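Clenov Wrist-View Policy Kit
Research software and calibration set for parallel two-finger grippers

Part of the Hamdy manipulation line. Supplied to labs working on scooping and dispensing from small countertop containers. 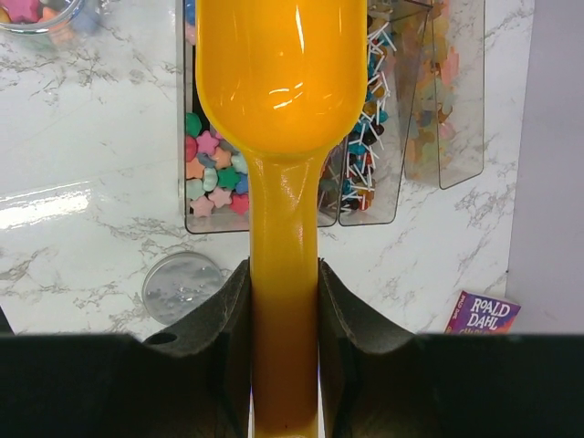
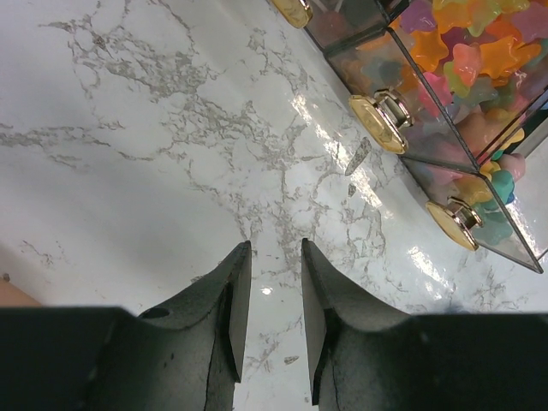 Photos: Ursina Aebischer / Fumetberg

Method
The policy takes wrist camera images and gripper opening as its only inputs. No depth sensor or external camera is used. Clear acrylic returns poor depth on most sensors, and polished stone adds glare, so the kit was trained on color images of both. Each episode is stored as one file with images, joint positions and a text label for the task.

Training data
The supplied set holds 1,987 teleoperated episodes recorded at Danditz. Of these, 700 use a held tool. The rest are bare-finger tasks, including approaches to knobs and bin edges. Failed attempts are kept and labeled as failures.

Result
In lab trials the policy was tested on 11 container layouts absent from training, with 30 attempts per layout. Most errors came from tool angle after regrasp. Glare on the counter had a smaller effect than expected. Per-layout scores are in the report by Siebe Dierckx, included with the download.

Included
Model weights and training code
Episode set with labels
Finger calibration sheet
Test report (PDF)

Requirements
Position-controlled arm, two-finger gripper, wrist-mounted color camera. Recalibrate after any change of fingers.

Limits
Not rated for food service. Liquids and powders were not tested.

Availability
Current release: August. Licenses are issued per lab.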